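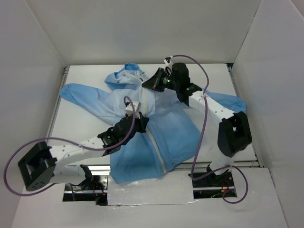
# Rotier R2 two-arm garment bench

The Rotier R2 is a table-top bench for handling clothing with two robot arms. It is built by Cidurent and sold as a complete station: arms, work surface, framing, side panels and control software. Typical uses are folding trials, closing fastenings and presenting garments for inspection.

## Work surface

The surface is white and rectangular, edged with metal rail. The front rail is grooved and accepts standard clamps. Adult jackets may overhang it, as the blue zipped garment does at the hem. Loads that overhang by more than 40 cm should be drawn back before a run, or the lower edge will be out of reach of both arms.

## Arms

Both arms are mounted at the near side and reach inwards over the cloth. Each ends in a black gripper. The fingertips are replaceable and are changed with the hex key supplied.

Cable runs are external. Each purple cable follows the forearm and is held by a tie, with slack left in a loose curve. Do not shorten the slack. If a tie is replaced, fit the new one in the same position and move the elbow by hand through its full travel before powering up.

## Enclosure

Plain panels close the bench on three sides. The side with the arm bases stays open for loading. Panels lift out for cleaning; refit the back panel first.

## Supplied software

- Teach mode, for recording a movement by hand
- Playback at reduced or full speed
- Garment library with 104 stored starting positions
- Log export as plain text

The library covers shirts, trousers, towels and zipped jackets. Thin fabrics need the low grip setting. Lined coats are not supported.

## Ordering

| Item | Supply |
|---|---|
| R2 bench, complete | 5 weeks |
| Fingertip set | From stock |
| Spare cable, left or right | From stock |
| Replacement surface | 2 weeks |

Installation is carried out by Tokgöz and includes one day of operator training. The customer provides a level floor and a single mains socket within reach of the bench. Benches with the earlier controller can be upgraded on site from March.

Technical questions: Firdevs Bozkurt, Cidurent applications desk. Orders and spares: Jihad Geagea, Fluvirmont depot.

Page last revised Saturday, December 28, 2019.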